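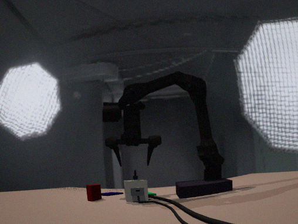 Simulated arm with its gripper open over a small gray box on a tabletop.

Tralline Touring Series – technical newsletter, 3 October 2021

Tire pressure checks: revised procedure for the last two rounds

The minimum starting pressure rule stays as written for Prerndale and Clirnidlow. What changes is when and how pressures are measured. The old procedure left a gap between the check on the grid and the start of the formation lap, and several teams asked for that gap to be closed. The new procedure applies from first practice at Prerndale.

Background

Until now pressures were read once, on the grid, with the tire blankets still on. A tire that has sat in a blanket reads higher than the same tire a few minutes later. A car could pass the check and then take the start below the minimum once the blankets came off. Lower pressure gives a larger contact patch and better traction off the line, and it also lets the sidewall flex more. The series sets a minimum to protect the sidewall, so the reading needs to reflect the tire as it is used.

Data from the April test showed how large the effect is. Front tires lost pressure faster than rears, and the left front lost the most at every track with a long pit exit. Ambient temperature mattered less than expected. Wind across the grid mattered more.

What changes

Blankets must be disconnected from power at the five-minute board. They may stay on the wheel until the three-minute board. Pressures are read after the blankets are removed, starting with the left front and going clockwise around the car. The scrutineer uses the series gauge. Team gauges may be held next to it for comparison, but the series reading is the one that counts.

If a tire reads below the minimum, the team may add air once, on the grid, before the one-minute board. Only dry air or nitrogen from a marked bottle may be used. Bleeding air from a tire after the reading is not allowed for any reason, including a tire that reads high. Teams that start high will have to drive with it.

A car that is still low at the one-minute board starts from the pit lane. There is no time penalty on top of that.

Practice and qualifying

Checks in practice are for information and carry no penalty. In qualifying, up to four cars will be picked at pit exit. The driver stays belted in and the engine stays running. A check takes less than a minute with two people on the gauges. A car found low in qualifying loses the times set on that set of tires.

Wet conditions

When race control declares a wet session, the minimum for wet tires applies and blankets are not used. The reading is taken at the three-minute board as in the dry. If the declaration is withdrawn while cars are on the grid, the start is delayed so that teams can change tires and be measured again. Mixed sets are not allowed.

Gauge calibration

All series gauges have been sent to Polák for calibration and will be back before Prerndale. Each has a numbered sticker with the calibration date. Team gauges can be compared against the reference unit in the scrutineering bay on Friday afternoon. Please bring them at ambient temperature. A gauge left in a hot truck will drift during the comparison, and the result is of no use to anyone.

Last season's log holds 429 grid readings. The spread between team and series gauges was small for most entries, but three teams were reading consistently high all year. Those teams have been told directly.

Valve caps and sensors

Metal valve caps are required on all four wheels. Plastic caps were found loose after races at two rounds. Wheel sensors remain optional and their data will not be accepted as proof of pressure in a protest. Sensor batteries should be replaced after roughly 300 hours, which for most teams means once a season.

Documents

The revised grid checklist replaces pages six and seven of the technical handbook. Printed copies will be in the entry packs at Prerndale. The line for blanket power now comes before the line for wheel nuts – please check that your crew is working from the new sheet. Questions about the procedure should go to the technical desk in writing before the end of scrutineering.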